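Who Makes the Rules for Robots?
A Drirero explainer for curious readers, ages 9 and up
8 Nov 2019

You have probably heard somebody say that robots have to follow three laws, and that the first one says a robot can't hurt a person. It sounds great. The trouble is that those laws come from made-up stories, written by a science fiction author a long time ago. No robot has them built in. If you walked into a factory and asked a robot arm to recite the three laws, it would keep on doing whatever it was doing.

So what does keep people safe around robots? Real rules do some of it. They are a lot less exciting than the ones in the stories, and they don't always work as well as the grown-ups who wrote them would like you to think. Let's take a look, and let's be a little bit picky about it.

What is a standard?

A standard is a long document that says how something should be made or used. There are standards for bike helmets, for toys, for the plug on your lamp. There are standards for robots too. They get written by groups of people who sit in meetings for years and argue over words like "should" and "shall." (Those two words don't mean the same thing in a standard. "Shall" means you have to. "Should" means it would be nice.)

A standard isn't always a law. Sometimes a government says "you must follow this one," and then it counts like a law. Other times a company follows it because its customers want it to, or because it would look bad if it didn't. When you see a sticker that says a machine "meets the standard," a good question to ask is: which one? And another good question is: who checked?

Sometimes the answer to the second question is "the same company that made it." That can be allowed. It doesn't mean the company is lying. But if you got to grade your own spelling test, your teacher might want to have a peek at it too.

The fence rule

The oldest way to keep people safe from a robot is to put a fence around it. Many big factory robots work inside a cage. If someone opens the gate, a switch tells the robot to stop. The robot doesn't need to be smart for this to work, and it doesn't need to be nice either. It just needs a good switch, and a person who hasn't taped the switch down to save time.

Yes, people do that. At the Irkgate bottle plant the safety book is 449 pages long, and we'd like to know how many workers have read to the end of it. A rule that is too long to read is not much help at lunchtime, when a bottle is stuck and everybody is in a hurry.

The no-fence problem

Now it gets harder. Lots of companies want robots that work right next to people, with no cage at all. Some of these robots have arms and legs and hands with fingers. They are supposed to walk around in the same rooms we do, with the same floors and doors and cupboards.
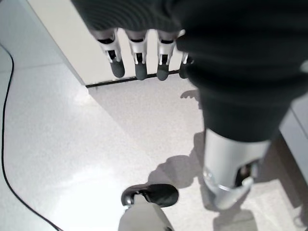 Think about what could go wrong with a machine like that. It could bump you. It could pinch your finger in one of its joints, the way a door hinge can. It could drop something on your foot. And if it stands on two legs, it could fall over, and a robot can be as heavy as a grown-up or heavier.

That last one is a real headache for the rule writers. With a factory arm bolted to the floor, the emergency stop is simple. You hit the big red button and the power goes off. But if you cut the power on a robot that is balancing on two legs, it may come crashing down, maybe right on top of the person who pushed the button! The rule "when in doubt, turn it off" was written with a different kind of robot in mind.

Some good habits

While the big rules get sorted out, there are smaller ones that many robot workshops use. The Wullholm workshop has 11 of them on a poster by the door. We won't list them all, but these are the ones we liked best:

Know where the stop button is before you switch anything on.
Keep cables and tools out of the robot's path, and out of yours.
Tie back long hair and take off anything that dangles.
Keep your hands away from joints, even when the robot is standing still.
Say out loud that the robot is about to move.

None of this needs a computer. You could teach it to a first grader in an afternoon. But a poster can't make anybody do anything, and posters by the door are very easy to walk past.

"But it was tested!"

Ads for robots love the word "tested." Take Hao, a helper robot for homes. The leaflet says it was tested 200 times without an accident. That sounds like a big number. Before you're impressed, try asking some things the leaflet leaves out. Was there a dog in the room? Was there a toddler? Were there socks on the floor? Did the people doing the testing know exactly what the robot was going to do next? Two hundred easy tests might tell you less than a few hard ones.

You might also ask what they called an accident. If the robot knocked over a glass of water, did that count? What if it stepped on a toy? You can make almost anything look safe if you get to choose what goes on the list.

Are the rules useless, then?

No. Fences and stop switches have kept a lot of people from getting hurt, and writing things down helps new workers learn what older ones found out the hard way. We just don't think a rule should get a gold star for existing. Someone has to read it and follow it, and someone else has to go and check.

Try this at home

Pick a machine in your house, like a toaster or a vacuum cleaner. With an adult, find the safety pages in its booklet and read them together. Which rules does your family follow? Which ones did you never know about? Then write one rule of your own that you think is missing, and decide whether it should say "should" or "shall."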